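**Tavulus student team – progress report to Jukarport, 2025-06-25**

Work this period covered the drawer task. The team logged 177 of the 293 planned trials, using a fixed tabletop layout and the drawer fully open.
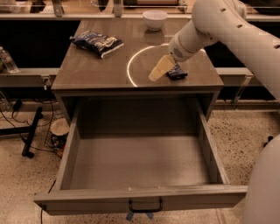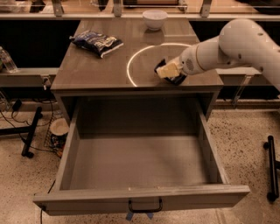 Grip force limits were revised after trial 150 – the old values deformed soft items. Placement scoring is still manual and takes 10 minutes per batch. Remaining trials resume in September.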